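Skedico Extends Household Demonstration Set to Bathroom Cleaning

24 March 2020

Skedico has begun recording bathroom cleaning demonstrations for the learning system behind its two-armed household platform, the company said in a technical note. The new recordings add sink wiping to a task list that until now covered tabletop sorting, drawer opening and the folding of small towels.

The note sets a target of 1,000 accepted episodes for the sink task. As of publication, 382 had passed review. An episode covers one complete attempt, from the arm leaving its rest position to its return, and is stored with joint positions, gripper commands and synchronized video from the head camera.

Demonstrations are produced by teleoperation. An operator guides the arms through the task while the robot records its own motion and what it sees. The resulting pairs of observation and action are used to train a policy by imitation, with no hand-written description of the sink or the cloth. Freya Pearce, who leads data collection at Skedico, said the sink was chosen for its geometry.

"A table is flat and the arm can come at it from almost anywhere," Pearce said. "A basin has walls. The wrist has to clear the front rim, and the fingers have to keep hold of the cloth while it's pushed against a curved surface. We had very little of that in the earlier data."

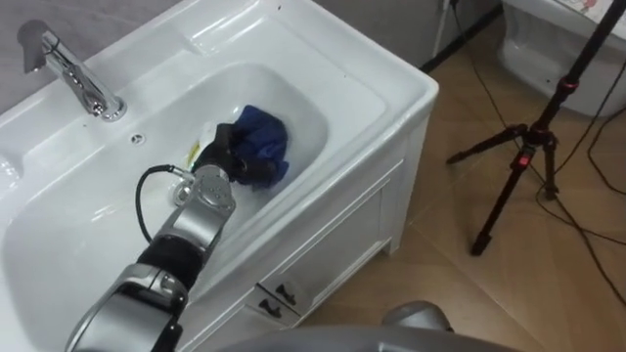

Photo: Skedico

The cloth is the harder part of the problem to model. Its shape changes with each contact, and the gripper hides a portion of it from the head camera for much of a stroke. The blue cloth gives strong contrast against a white basin, which simplifies labeling, but the note states that a policy trained on one color would be of limited use. Gray, white and patterned cloths are scheduled for later batches. White on white is expected to produce the highest rejection rate.

Reflections are treated as a separate item. Polished taps and glazed ceramic return highlights that shift as the arm moves, and an early version of the vision encoder tended to respond to them. Karim Lamrani, a perception engineer on the project, said the team decided against covering the tap or dulling the ceramic.

"If we clean up the room for the recording, the model learns a room that doesn't exist," Lamrani said. "We'd sooner collect more episodes."

Lighting is therefore left to vary through the day. Operators log the state of the room lights at the start of each batch and change nothing once recording is under way. The starting position of the cloth is drawn from a printed list, and so is the placement of any other items in the basin. Between episodes the operator resets both by hand.

Review is done in two passes. The first is automatic and rejects episodes with dropped camera frames, timing gaps between the arm and video streams, or wrist forces above a fixed limit. The second is done by a person, who watches each remaining episode at double speed and marks the start and end of every wiping stroke. Habibur Sikder, who wrote the review tool, said the stroke marks are used to cut long episodes into shorter training segments and to find pauses in which the operator was only repositioning.

Episodes in which the cloth slips out of the fingers are kept if the operator recovers it. They are tagged and held in a separate group, now 70 episodes. Skedico plans to train one policy with the group and one without it, then compare how each handles a lost grip. Both policies will be given the same 100 test starts.

Sink wiping currently uses one arm for the stroke, with the other parked clear of the workspace. A two-arm version, in which the second arm would lift objects out of the way, is planned but has no start date. The note lists calibration between the arms as the open issue, particularly at low working heights where the base sits close to a cabinet.

Part of the sink data will be shared with Okafor, which is building a benchmark for manipulation of soft materials. Mairéad Corrigan, who coordinates the benchmark, said the Skedico episodes would be converted to a common format and resampled to a single control rate before use. Audio is not recorded, and joint torque data will be withheld from the shared portion.

Skedico expects to close the sink set in December. Bathtub edges and mirror fronts are next on the task list.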